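How to Set Up a Refill Station and Cut Bottled Water at Your Workplace

Posted 01/05/2022

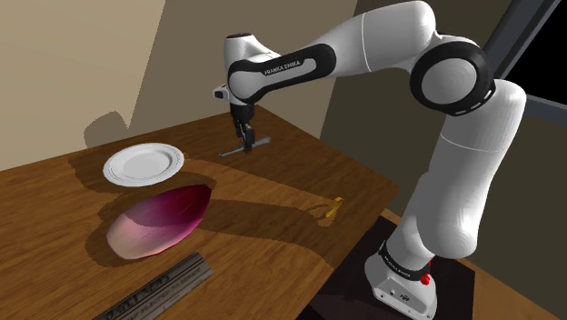 A robot arm over a wooden table, with a thin metal rod under its gripper.

Most offices and workshops in Sillton can stop buying bottled water with one refill station and a few changes to how supplies are ordered. The steps are the same for a rented unit.

1. Check what you buy now
Pull the water invoices for February and add up the bottles. A site with 32 staff can easily go through 300 bottles in a month. Include the cases bought for meetings, which are often on a separate account.

2. Pick a spot
You need a cold water line, a drain and a grounded outlet. Near a break room sink is usually cheapest. If you rent, get the landlord's written approval before any pipe is cut.

3. Test the tap water
Run the tap for two minutes, fill the sample bottle and send it to a certified lab. In buildings with old pipes, ask for a lead test as well, and follow the lab's directions for that sample.

4. Install the unit
Use a licensed plumber. Flush the new filter as the manual says and write the date on the cartridge.

5. Hand out bottles
Give each person one reusable bottle. Keep glasses and a pitcher in the meeting room for visitors.

6. Cancel the standing order
Check the notice period first. Use up any cases you have left and recycle the empties.

Recycling drop-off
The Akwood depot takes clear plastic bottles, rinsed, with caps on. Labels can stay. Large loads go to the Haddad Road gate.

Next: Choosing a filter cartridge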